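Cerkel widens humanoid data collection

11/04/2020

Cerkel has begun a second round of example gathering at its Kalbridge site, where operators guide a humanoid through household handling tasks. Around 600 episodes were logged in the first round, 70 of them rejected for timing faults between arm and hand signals.

Rocío Ibarra, who runs the recordings, said the new round covers bottles and other upright objects – grasp, hold and release are labelled separately.

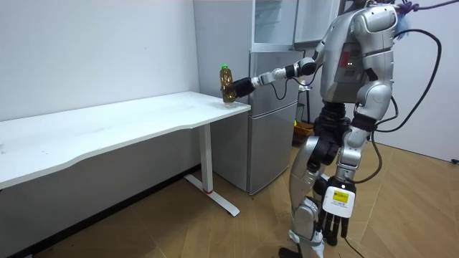

The humanoid grips a green-capped bottle at the corner of a desk.

Training on the new set starts in October.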